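Pre-Run Software Checklist, Dual-Arm Cell, Rack Task
Project Ukell, control and planning stack
Maintained by Jummai Effiong. Comments are mine unless initialed.

Work through this before any batch of simulated episodes gets queued, and again before a config is promoted to the real cell at Pliltavberg. Mark each line OK, FAIL or N/A. "Should be fine" has been removed from the form as an option.

SECTION A. BUILD AND VERSIONS

A1. Planner, controller and perception builds come from the same release tag.
OK
Comment: They do now. In October we spent an afternoon with a new planner talking to an old controller. They got along beautifully until one of them wanted radians.

A2. Robot description file checksum matches the one in the release notes.
OK

A3. Local overrides folder is empty.
FAIL, then OK
Comment: Found a file called temp_fix_final_2.yaml. It set the gripper timeout to 4000 ms. The person who wrote it does not remember writing it, and the commit log remembers very well. Deleted.

A4. Random seeds logged to the run header.
OK

SECTION B. CONTROL

B1. Joint limits load from the description file and are not hard-coded anywhere.
OK
Comment: Searched again. The last hard-coded limit was in a unit test, where it had been passing proudly for months.

B2. Both arms report state at the expected rate, with no dropped messages over a full idle period.
OK

B3. Stop command halts both arms when issued to either one.
OK
Comment: Test it from the left and from the right. Testing one side and feeling good about the other is how this line got onto the checklist.

B4. Gripper open and close commands time out with an error.
OK
Comment: Previously timed out with a success. Optimism is not a return code.

B5. Controller refuses a trajectory whose first point does not match the current joint state.
OK

B6. Velocity scaling is read at the start of every segment.
FAIL
Comment: Read once at startup, then cached forever. Changing the slider in the operator panel changes the slider. Ticket is open with Su, the panel tool, and the panel says the ticket is closed. Do not rely on the slider until this line reads OK. Set scaling in the config and restart.

SECTION C. PERCEPTION

C1. Camera poses loaded from the current calibration file.
OK

C2. Part detector returns a confidence score with every pose.
OK
Comment: A score of exactly 1.0 means the detector is being fed ground truth. Check the flag. It has been left on before, and we had a wonderful week of results.

C3. Detector tested with shadows on and off in the renderer.
OK, with a note
Comment: Two false positives with shadows on, both on bare tabletop. Passes the threshold. I still don't love it.

C4. Poses expire if not refreshed.
OK

C5. Missing part produces "not found" and the task stops.
OK
Comment: The Estetum module used to return the last known pose of whatever it saw most recently, so the arm would go politely to pick up a memory. Fixed in the current tag. Keep testing it.

SECTION D. PLANNING AND COLLISION

D1. Planning scene includes table, stand, rack, box and walls.
OK
Comment: Walls were added late. The planner had been making creative use of the space behind them.

D2. Self-collision pairs cover arm against arm as well as arm against itself.
OK
Comment: Eleven pairs were disabled in the old matrix "for speed." It was indeed very fast. All of them are back on except adjacent links.

D3. Planner returns failure inside the time budget.
OK

D4. Idle arm is treated as an obstacle at its real joint state, wherever it has been parked.
OK

D5. Approach and retreat segments stay straight along the tool axis.
OK
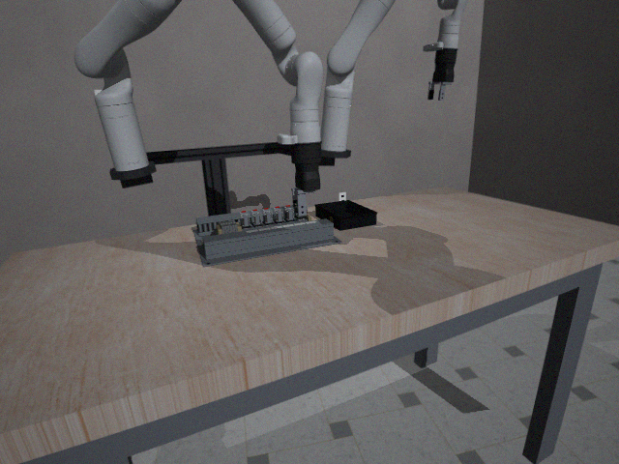 D6. Clearance margin holds near the rack.
FAIL at the default setting, OK with the override listed below
Comment: The margin is one global number, and a global number has no idea what it is standing next to. Set it wide and the planner won't go anywhere near the rack. Set it narrow and it will cheerfully shave things. The awkward spot is the right end, where the small gray part sticks up higher than the rest and the left gripper has to come down pointing straight at the work with the pillar of the stand right behind. The row of red caps is easy by comparison. Use the per-object margin for the rack and leave the global one alone. If you find yourself editing the global one, go get a coffee and come back.

D7. Per-object margins survive a scene reset.
OK
Comment: Reset it twice. The first reset always behaves.

SECTION E. LOGGING AND HANDOFF

E1. Disk space checked on the logging machine.
OK

E2. Episode log records planner failures along with successes.
OK
Comment: The summary script used to skip failures, giving a success rate of 100 percent and a very short meeting.

E3. Replay of one logged episode matches the original joint trace.
OK
Comment: Replayed episode 18. Matches to the last digit printed, and I did check how many digits were printed.

E4. Open FAIL lines copied into the run notes with a name beside each.
OK
B6: Effiong. Restart after any scaling change.
D6: Effiong. Rack override must be loaded before the planner starts.

Result: cleared for simulation. Not cleared for the real cell until B6 is fixed and this form is run again from A1.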